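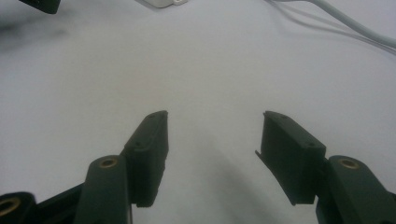

Cleaning a white table should not take up this much of a person's life. I got a second-hand Londer work table in February and every product I put on it leaves a haze that only shows late in the day, when the sun comes in low and you're sitting at the wrong end with a cup of tea and a guilty conscience. I have no idea what the top is made of. It's pale, more of a grey-white than a proper white, and there is a lot of it, so any streak has plenty of room to express itself.

So far I have tried dish soap and hot water, a spray called Prulum that smells like a dentist's holiday house, and white vinegar (my mother's answer to everything including the common cold). Straight after wiping it looks lovely. By 5 in the afternoon it looks like someone has breathed on it, at length. If you run a finger through the haze you get a line, and then you have a hazy table with a line on it.

I don't want to sand it, paint it or put a tablecloth on it. I do paper patterns and cutting on there and I need it plain. What takes the film off, and what do I clean it with after that?

Asked by hemline_42 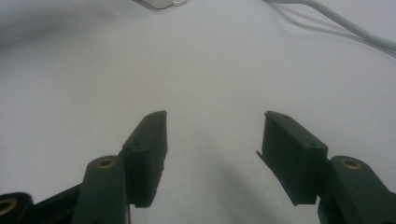 Chaltu Gebreyes
Stop adding things to it. What you've got sounds like leftover cleaner, three kinds by your own count, and each one has been spread over the last. A line you can draw with your finger is sitting on top of the surface, so there's no damage to panic about yet.

Use warm water with a very small squirt of dish soap, and I mean a few drops to a bucket. Most people use enough to do the Christmas dishes. Wipe it down with a microfibre cloth, wring the cloth out, do it again. Then go over the lot twice with plain water and a second clean cloth, changing the water when it goes cloudy. Dry it straight away with an old towel. Work in sections the size of a tea tray, or the far end will have dried by itself before you get there and you'll have the haze back.

Wash your cloths without fabric softener. Softener gets left in the cloth and then you wipe it onto the table, and round you go.

If two goes of that don't shift it, try a bit of rubbing alcohol on a rag, window open, in a corner first. Stop if the corner goes tacky or dull, or if any colour comes off on the rag. You don't know what the top is, so treat it as the delicate sort until it proves otherwise. Skip the vinegar if there's any chance it's stone.

After that, damp cloth, dry cloth. No sprays.

bazza.under.the.sink
magic eraser. did my whole kitchen bench with one, came up like new

Chaltu Gebreyes
A magic eraser is a very fine abrasive. It'll clean it, but on anything shiny it can leave a dull patch, and then there's a clean table with a permanent haze. Please don't.

bazza.under.the.sink
mine was never shiny to begin with so I win

hemline_42
Reporting back as the owner of the table. I did the plain water thing over two evenings. The first bucket came up so grey I took it outside to look at it in daylight, which is apparently who I am now. Second bucket was better, and by the fourth I could have watered the basil with it. I confess I'd been using a good slosh of soap, and the cloths had indeed been through the wash with Cemberg softener, every one of them.

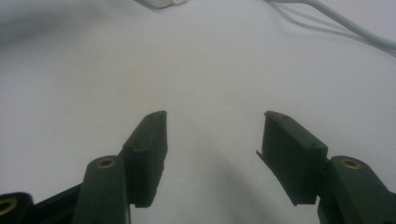 I haven't needed the alcohol. There's one stubborn bit at the window end where I used to park the iron, and I'm leaving that alone until I've worked out whether it's film or my own fault. The Prulum has gone under the sink with the other mistakes. Does anyone know if tailor's chalk does the same thing over time, or can I go on making a mess with that?

Chaltu Gebreyes
Chalk's fine. Dust it off dry before you wet it, otherwise you're making paste.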